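From: Eyvindur Norðdahl
To: Listthorpe Mending and Fibre list
Date: August 12, 2023
Subject: Re: Re: grey fluff on white tops, and what becomes of it

I have left your message in at the bottom, as several people replied to the July one and the thread now looks like the inside of my tumble dryer.

To take your points in the order they annoyed me.

First, the clothes brush. I know everybody's grandmother had one and everybody's grandmother was right. Mine is a Juška, it has a lovely handle, and on a coat it is a pleasure. On a smooth white worktop it takes a piece of felt fluff from the left side and delivers it to the right side. Do that for long enough and you have had some exercise. The worktop is as it was.

Second, the damp cloth. It does pick up the small dark crumbs, I'll give you that. With the soft grey stuff it makes a sort of paste, and the paste dries on like porridge. I had to use a fingernail. If you must go in damp, wring the cloth until your wrists complain and wipe in one direction only.

Third, and this is where I part company with the whole list, I think bits of wool felt should be picked up one at a time, between two things, and put in a jar. Yes, it is slow. So is felting, and you all seem to have time for that. Wool comes up in one soft lump if you get hold of the middle of it, and then it is still useful. Sweep it and you get wool plus crumbs plus whatever the cat has been doing.

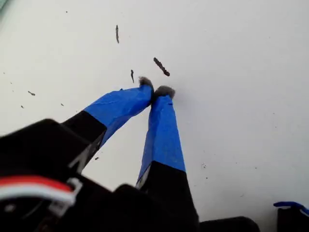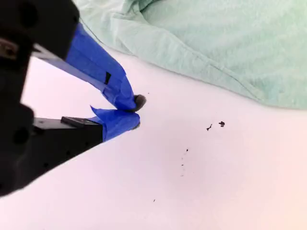

Grey fluff against a white surface, with blue tape on the fingers.

Is it worth keeping tufts that small?
Keep the clean ones. They are good for plugging moth holes with a felting needle, and a jam jar of them will stuff a pincushion. Anything with grit or thread ends in it goes in the bin.

Which brings me to tape, as at least two of you asked. Sticky tape wound round the hand is fine for jumpers, but it ruins fibre for any later use, and you will never get the wool off the glue again. I once bought a Truretti roller with 4 refills, on the grounds that it was reduced. It cleaned one sofa beautifully and then I had a bin full of hairy paper. The other refills are in the drawer with the string.

For the worktop itself, pale is still best for mending, whatever was said last month about showing the dirt. Showing the dirt is what I want from it. I worked for years on a dark table at Kirnudstead and lost more charcoal wool on it than I ever sewed into anything.

I will bring the jar to the next mending evening and anyone may help themselves to grey. There is a good deal of grey. If somebody has a bit of rust or mustard going spare I would swap at a rate to be haggled over.

Eyvindur

> Eyvindur, all,
>
> Thanks for the long message about the fluff. I did read it,
> in two sittings. Can I suggest again that a decent clothes
> brush deals with all of this in a minute, and a damp cloth
> does the rest? I can't see the point of saving scraps you
> can hardly get hold of. My aunt swore by a brush and she ran
> a tailor's shop.
>
> Also, does anyone use tape or one of those rollers, and do
> they leave a residue? I have a cream chair that has started
> to look like a sheep.
>
> And a dark cutting table would hide most of it anyway.
>
> Please can people trim their replies. The last one came
> through at 1367 lines, nearly all of it other people's
> signatures.

P.S. Trimmed, as you see. On the cream chair: a rubber glove, dry, stroked one way along the seat. The fluff rolls up into a sausage and you can lift it off. It goes in the jar if it's wool, and I'd like first refusal.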